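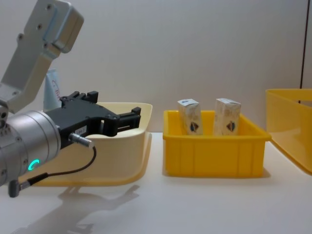
The Grescombe open day runs from ten until four, and the parking field was already half full when I got there at twenty past. Admission is free. You pay for the bus down to the lower site if you don't want to walk it, and I'd say walk it, as the path is flat and follows the old mill channel the whole way.

Grescombe is a paper mill, or the part of one that still makes paper. The big machines went years ago. What's left is the rag house, the beater room, one vat, the drying loft and a finishing room where the sheets are sorted and packed. They make watercolor paper and a heavier sheet for bookbinders, all of it from cotton, and they open the doors to visitors once a year in August.

Tours go out every 30 minutes in groups of twelve. Ours was led by Asabe Danladi, who has worked at the vat for nine years and still does three shifts a week there. She started us in the rag house, where the cotton comes in bales from a supplier in Tumside. It used to be real rags – shirts, sheets, sailcloth – and there is a glass case of buttons that were cut off and saved. Now it is mostly cotton linters, the short fiber left on the seed, and it arrives clean.

The beater room is loud. There are 2 beaters, both oval tubs with a heavy roll on one side that pulls the pulp around and around. The older one is named Pop, after the noise it makes when the roll is first lowered. A beating takes most of a day for the heavy sheet. Asabe scooped a little pulp into a jar of water and held it to the window so we could see how evenly it spread. If there are clumps it goes back in.

At the vat we got a full demonstration. The mold goes in at a steep angle, comes up level, gets a shake forward and a shake sideways, and then the water drops through and there's a sheet. It took her a few seconds. On a good shift she makes 700 sheets, with a second person laying them off onto the felts. Visitors could try it on a smaller mold. Mine came out thick at one corner. They let you pick it up at the end of the day, still damp, between two pieces of blotter.

The drying loft was my favorite part. It runs the whole length of the building and has wooden shutters down both sides that are opened or closed according to the weather. The stairs are steep and there's no elevator, so anyone who can't manage them gets shown a short film downstairs. It was warm up there and smelled a bit like wet wool from the felts.

Lunch was in the yard. The soup was good and the line was long. Asemow, a small press from the next town, had a table with letterpress cards and a few bound notebooks made with Grescombe paper. I bought a notebook with a gray cover.

The mill shop sells seconds by weight, and this is the reason many people come. I paid $55 for a stack of the heavy sheet that will last me nearly two years. Most of the flaws are small, a speck or a soft edge. They take cards now, but the machine was slow, so bring cash if you have it.

Wear shoes you don't mind getting wet. The floor in the vat room slopes to a drain and there is always water on it.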